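BREAKFAST TABLE IS BACK - PLEASE READ BEFORE YOU COME DOWN

Quick one this month, everything else got squeezed out by the parking stuff (see last page).

So the breakfast table at Grasenby House starts up again this week. Ground floor, the long room past the mailboxes, 7 to 9:30 weekdays. Same deal as before December - you bring your own spread if you're fussy, we put out bread, butter, the red jam and coffee until it runs out. Suggested 79 cents a slice has gone, too much small change to count. Just put something in the jar.

Bread is from Zeleke Bakery on the corner, they're doing us 6 loaves a delivery, sliced. White and the seeded one. The seeded goes first so don't come at 9:20 and complain.

Now the toaster. The old four-slot is gone. It had been tripping the breaker on that whole side since before the holidays and the last straw was the morning the coffee urn went off with it, and the hall lights. We looked at getting it fixed and the quote was silly. The new one is a two-slice, cream, plain as they come. Two slots means a line, sorry. Bring a paper or talk to a neighbor. 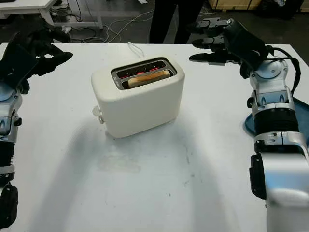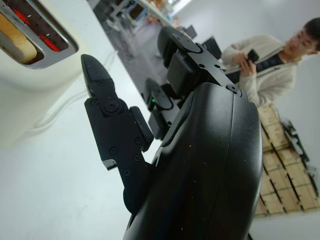

Grasenby House, Wed 10 March

Bread in, elements glowing orange. That glow is what you look for. If you've got bread in and no orange then it isn't toasting, whatever you think you pushed, so try again before you walk off for coffee.

A few things, in no order:

Start low on the browning. The old one needed to be cranked right up and half the building has the habit. This one doesn't. Two people have already told me their toast came out black and both of them had it at the top.

One round at a time when there's a line. Two slices, move along, come back for more.

No bagels unless they're cut thin. No buttered bread. No cheese!! Somebody did cheese in the old one and we were smelling it for a week. There's a proper sandwich press in the cupboard, a Timow, ask and it'll be got out for you. It's heavy and the lid is stiff so use both hands.

If a slice sticks, switch off at the wall, pull the plug, wait, then get it out with the wooden tongs. They hang on the hook by the sink. Not a knife. Not a fork. I don't care how long you've been doing it that way at home.

Keep the cord back behind the toaster, away from the edge and away from the sink. It's a white cord on a white table and easy to miss when your hands are full. Don't plug the urn into the same outlet either, the urn has its own on the other wall, it's labelled now.

Crumbs. Whoever is last wipes the table down. Cloth is under the sink with the Plorel spray, the one in the green bottle, not the bathroom stuff next to it. One squirt is plenty. Please don't spray the toaster itself, damp cloth only and only when it's cooled off. The pale marks on that table top seem to come up if you get to them the same day. Leave them over a weekend and your scrubbing.

Money, as I was asked at the last meeting. We had 200 dollars set aside for the kitchen and the toaster, new tongs and two butter dishes came out of that. There's 27 left. I'd like to put it toward a second bread box as the lid on the present one doesn't close and the heels go stale by Thursday. If you have a bread box at home doing nothing we'd take that instead, any color, leave it in the long room with a note on.

Also still wanted - small plates. They keep going upstairs and not coming back down. If you have one of the blue rimmed ones in your sink right now, rinse it and bring it with you tomorrow, no questions asked.

Coffee sign-up sheet is on the door. Mondays and Fridays still have gaps, it's only filling the urn and switching it on by 6:45, and you get first go at the toaster which is worth somthing now there's only two slots. Put your apartment number next to your name, we have three people with the same initials and it got confusing last time.

Latecomers, the room gets locked at 9:45 for the exercise class. Take your cup with you.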